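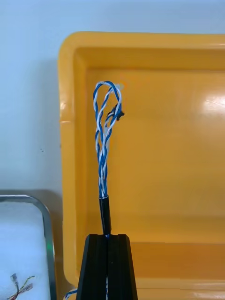 Der Handverdriller Skodano V5 ist für Litzen und Schaltdrähte mit PVC- oder Silikonisolierung vorgesehen und wird mit Kurbel, Tischklemme und zwei Spannfuttern geliefert. Geprüft wurde das Gerät über drei Wochen in einer Modellbahnwerkstatt, überwiegend an Zuleitungen für Weichenantriebe und Rückmelder. Bei zweifarbigem Material, etwa Blau und Weiss, lässt sich die Schlaglänge direkt am Streifenmuster ablesen: Eng verdrillte Stränge zeigen eine dichte, schräge Streifung, und jede Unregelmässigkeit im Muster entspricht einer Stelle, an der die Spannung nicht konstant war. In Bögen wie den beiden oberen Schlaufen, wo die Stränge leicht ungleichmässig liegen und kleine Lücken haben, ist das besser zu erkennen als im geraden Stück. Für einfarbige Leitungen fehlt diese Kontrolle, dort muss mit Massstab gearbeitet werden.

Aufbau und Verarbeitung

Das Gehäuse besteht aus Aluminiumdruckguss, die Futter aus brüniertem Stahl. Die Kurbelwelle läuft in zwei Gleitlagern. Das Axialspiel war beim Testgerät ab Werk spürbar und liess sich mit der Stellschraube auf der Rückseite beseitigen. Die Anleitung erwähnt diese Schraube nur in der Explosionszeichnung (Position 14). Das Übersetzungsverhältnis beträgt 1:5, eine Kurbelumdrehung ergibt also fünf Umdrehungen am Futter.

Die Tischklemme spannt Platten bis 45 mm. An einer Werkbank mit Zarge sitzt sie schräg, weil der untere Teller zu wenig ausladend ist. Cyrill Kälin hat für seine Bank ein Distanzstück aus Buche gefertigt, damit war das Problem behoben.

Messwerte

Verdrillt wurden jeweils zwei Adern 0,25 mm² auf zwei Metern freier Länge, das Gegenfutter an einer Schraubzwinge befestigt. Die Verkürzung lag bei einer Schlaglänge von 12 mm unter vier Prozent. Bei 8 mm beginnt PVC-Isolierung nach dem Lösen deutlich zurückzufedern. Wer den Strang vor dem Ausspannen um ein Zehntel der Umdrehungen überdreht und dann entlastet, erhält ein stabiles Ergebnis. Silikonleitung federt stärker zurück und braucht mehr Zugabe.

Das mechanische Zählwerk ist vierstellig und wird über einen Rändelknopf zurückgesetzt. Es zählt Umdrehungen des Futters. Im Versuch zeigte es nach 100 Kurbelumdrehungen 495 statt 500 an. Ursache ist ein Mitnehmer, der beim Anfahren nicht sofort greift. Für Verdrahtungen auf der Anlage ist die Abweichung unerheblich, für Datenleitungen mit vorgegebener Schlaglänge sollte nachgemessen werden.

Vergleich mit dem Giswood

Der Giswood-Verdriller kostet etwas weniger, hat kein Zählwerk und nur ein Spannfutter. Am anderen Ende muss ein Haken genügen. Bei kurzen Längen bis einen Meter ist er schneller eingerichtet. Hermine Stöckli verwendet ihn seit Jahren für Lichtleitungen in Gebäuden und sieht keinen Grund zum Wechsel. Ab drei Adern rutscht der Haken jedoch, und der Strang wird einseitig.

Verschleiss

Nach einigen 3'000 Umdrehungen am Futter waren die Spannbacken ohne sichtbaren Abrieb. Das Fett im Getriebe war dunkel verfärbt und wurde ersetzt. Ersatzbacken sind einzeln erhältlich, das Zählwerk nur als komplette Baugruppe.

Bewertung

Mechanik: gut
Zählwerk: ausreichend
Klemme: ausreichend
Anleitung: mangelhaft

Für gelegentliche Arbeiten ist der Giswood die günstigere Wahl. Wer regelmässig Bündel ab drei Adern herstellt, sollte den Skodano nehmen und das Axialspiel vor der ersten Benutzung einstellen.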